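April, sorting of the storage corner, second part

Continued from the morning. Shelf 2204 is now cleared down to the bottom board and wiped. Wendy wants it free for the Hirkard samples, so everything that was there must find another place or leave the room.

Offcuts are with Barry. He will say which ones are too short to keep. My feeling is that anything under 36 cm can go, but last time I threw away too quickly and Damián had to order again, so I wait for his answer.

The blue bags are better than the paper sacks for this work. The film is thin, but the handles can be twisted together and then they do not slip from the hand. One weak point: blocky things with corners pull the plastic tight, and I am afraid of a tear on the stairs.

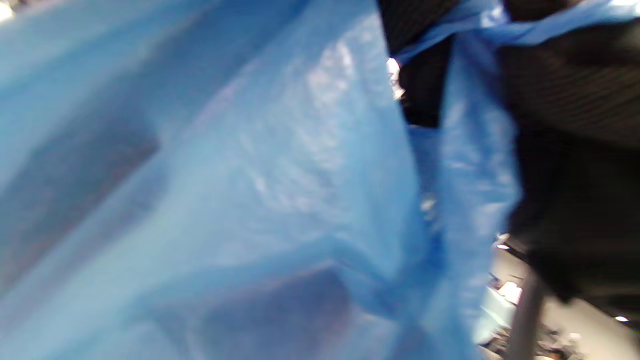

Edileuza asked for a label on each bag before it goes down. I write on masking tape, the marker does not hold well on the plastic.

Still open: two drawers under the bench, the old Furnival catalogs (ask Brenda), and the key for the lower cupboard. Return the step stool to Wendy.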